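Gimen: a pile of home recipes, cleaned up

README, last touched in August

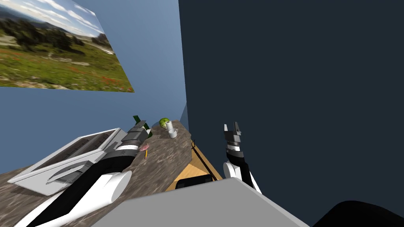
Kitchen render: a meadow landscape on a pale blue wall over a speckled, stone-like countertop.

What this is

Gimen is a plain text collection of 3,565 home recipes that I typed, scanned, fixed and argued with over a couple of winters. Most of them came out of three sources: a batch of handwritten cards I bought as one lot, a run of church and club cookbooks that people mailed me, and my own family's binder (the sticky one). I wanted something I could search by ingredient when all I had in the house was cabbage and half a can of evaporated milk, and it grew from there!

If you're into old recipes, or you want a small messy text set to practice parsing on, help yourself.

What's in the folder

recipes.csv - one row per recipe
ingredients.csv - one row per ingredient line, linked by recipe_id
units.txt - my list of every unit spelling and what I turned it into
skipped.txt - 200 cards I couldn't read well enough to include
CHANGES.txt - what it says

Columns in recipes.csv

recipe_id: a number, never reused
title: as written, including the misspellings (there are a lot of ways to spell "casserole")
source: cards, books or binder
category: one of 21, see below
serves: blank if the card didn't say, and the cards mostly didn't say
steps: the full instructions in one field, steps split by a vertical bar
notes: anything scribbled in the margins

The category list

I went back and forth on this forever. I started with a tidy little scheme borrowed from a cookbook index and it fell apart the minute I hit the gelatin salads. Is a lime gelatin with cottage cheese and pineapple a salad or a dessert? The cards say salad, so it's a salad. I follow the card whenever it has an opinion. "Pickles and relish" is its own category, and so is "bars," which people from certain states will understand right away.

Units, ugh

This ate most of my time. Old cards say things like "butter the size of an egg" or "a small can" and leave you to it. My rule is that the original wording always stays in the column called raw, and my guess goes in a separate column called amount. If I had no sensible guess, amount is empty. Please don't treat my guesses as gospel. I tested a few in my own oven and one of the pound cakes came out like a doorstop.

Oven heat is the same story. "Slow," "moderate" and "quick" are left in the steps as written. I have a little table at the bottom of units.txt with the numbers I use at home.

How I cleaned it

Scans went through text recognition first and then I read every single one against the scan. The cards were typed by hand. I took out phone numbers, street addresses and the names of people who signed their recipes, so "So-and-so's Rhubarb Pie" is now just "Rhubarb Pie." That felt a bit sad, but plenty of those folks have family around and I didn't get to ask them.

I only merged two recipes if they matched word for word. You'll find a whole herd of nearly identical banana breads, and I left them all in on purpose. Comparing them is half the fun.

Known problems

- Fractions from the book scans sometimes come out wrong. If you see 12 cups of sugar, it's 1/2.
- Some cards ran onto a second card that I never found. These end with [rest missing].
- The canning recipes are old and many don't meet current safety advice. Read them for interest and use a modern, tested recipe if you're putting up jars.
- Nothing is tagged for allergies. Don't rely on this for that.

Versions

This is version 2. The first one had the ingredient lines crammed into the same file as the recipes, and if you built something on top of that, sorry, the columns have moved. The recipe_id numbers are the same in both.

Using it

Do what you like with my cleanup work, the unit table and the categories. A mention of Gimen is nice and I'd love to hear what you cooked. Fixes are very welcome, just send the recipe_id and the line you'd change. I get to them in batches, usually with something in the oven.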